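Flelside Roadside Figures - progress report to the Tavares Fund
Saturday, April 11, 2020 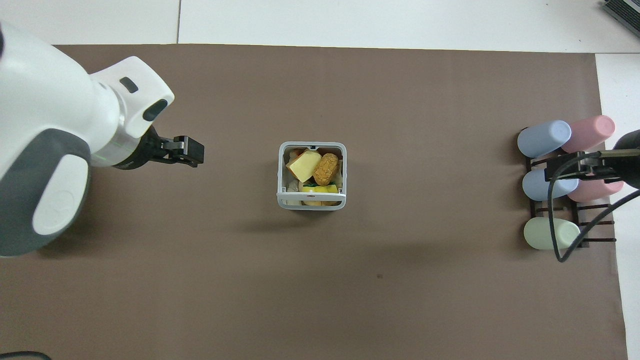 Brown paper mat on the white table, gripper at left.

To: Inmaculada Figueroa
From: Abla Azar

Quick one, sorry, had hoped to send more.

Money first. Spent 3502 of the grant so far. Mostly lumber, exterior paint, hinges and the county sign permit. Receipts are in the shared folder, two still missing from Filta (they keep sending the quote again instead of the invoice).

Figures. 7 finished and sealed - the mail carrier, the fiddler, both farmers, the crossing guard, the boy with the kite, the woman with the goose. The goose needs a second coat. Fiddler's bow snapped in storage, new one cut but not painted.

Sites. Owner at the Esitz farm stand said yes in writing, so the first group goes along that fence facing the highway. The spot by the old feed store is stuck. Road department wants them set farther back from the pavement and we haven't got a new measurement from them yet. Called twice this week, left messages.

School visits all off for now, obviously. Before the schools closed we had 164 drawings in from the kids. Picking from those at home, slow going. Would like to keep the prize money in the budget and move it to fall if thats OK with you.

Schedule. Spring unveiling is not happening. Asking to move it to September, same site, same parade permit if the town will carry it over. Town clerk thinks it will but wants a letter form us. Can you send one on Fund letterhead? A paragraph is plenty.

Still need from you:
- yes or no on the September date
- the letter
- OK to shift the prize money

Will send site measurements when the road department calls back.

Abla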